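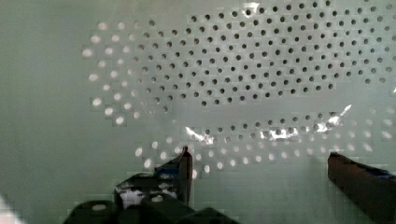 Wrist view vs overhead view for a kitchen table arm?
Home and Shared Builds > Arms and Grippers

mulville_bench
2019-10-21
Okay so I'm deep into the table build and I need opinions. The arm has to learn to pick up play food and put it on a plate, and I'm logging a wrist view plus two overheads. The green perforated tray is driving me nuts. From the wrist it's all holes and glare, and half the holes come out as white spots! I have 484 runs saved and I'd love not to redo them. Bottle on the plate, arm over by the tray, typical setup:

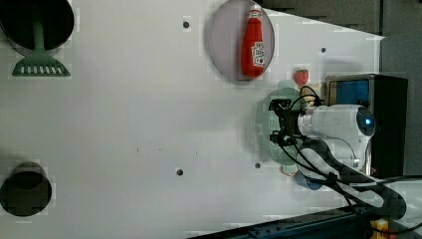 Re: Wrist view vs overhead view
Skukix
Drop the wrist view. I ran a Garent arm for a year on overhead only and it was fine. Less to sync, less to store.

Re: Wrist view vs overhead view
seixas41
Strongly disagree with Skukix. Overhead can't see what's between the fingers once the gripper is sitting over the thing you want. Keep the wrist and fix your light - a sheet of baking parchment over the lamp did it for me (well clear of the bulb, please). Also, do you have a second angle on the whole table?

Re: Wrist view vs overhead view
mulville_bench
Yep, the other overhead, and I like it a lot better for the food side.
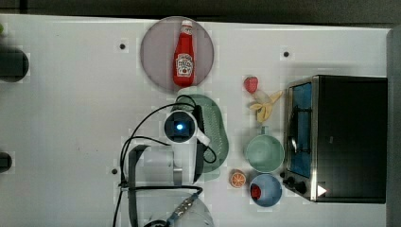
Other overhead: bottle on the plate, food to the right of the tray, toaster oven past that.

Re: Wrist view vs overhead view
Skukix
See, I'd train on that one alone. You can tell the banana from the orange with no trouble. What does the wrist add?

Re: Wrist view vs overhead view
seixas41
The last inch! Try 4 runs with the lamp moved before you throw anything out.

Re: Wrist view vs overhead view
mulville_bench
Lamp first then. If the glare is still there at run 501 I'll swap the tray for a plain one and Skukix can gloat.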